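Sturkeo: socket pose estimation and insertion control

Maintainer: Soo-ah Geum, Munum
Last updated: Nov 7, 2018 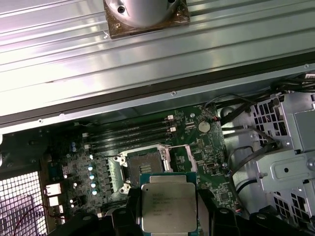 Sturkeo estimates the pose of a CPU socket from the wrist camera and servos a held processor toward it. It runs as two processes. The pose node publishes a socket frame with a covariance, and the servo node reads that frame and sends Cartesian velocity commands to the arm. Path planning to the pre-insert pose is handled by Caldeira and is not part of this repository.

Requirements

Caldeira, April release or later
A calibrated wrist camera (see calib/README)
A force-torque sensor publishing at 800 Hz

Running

Start the pose node first. The servo node exits if it receives no socket frame within 2 seconds. Parameters are read from config/socket.yaml at launch and are not reloaded while the nodes are running.

Perception notes

The detector fits the outline of the socket and treats the raised load plate as a separate rigid body. Glare on bare metal parts of the case can pull the line fit off axis. Set mask_specular to true for unpainted cases. The heat spreader lettering is not used to determine orientation, and the package corner marker must be taught for each processor model.

Test data

The Clundmont set contains 108 labelled approach sequences, with 32 held out for evaluation. Labels are in the camera frame, in metres. Grey-level images are included for the held-out part only.

Known issues

Cables crossing the socket outline cause the covariance to be under-reported.
The servo node does not check finger clearance against the load plate. Set the keep-out volume manually.
Closing the load plate is not supported.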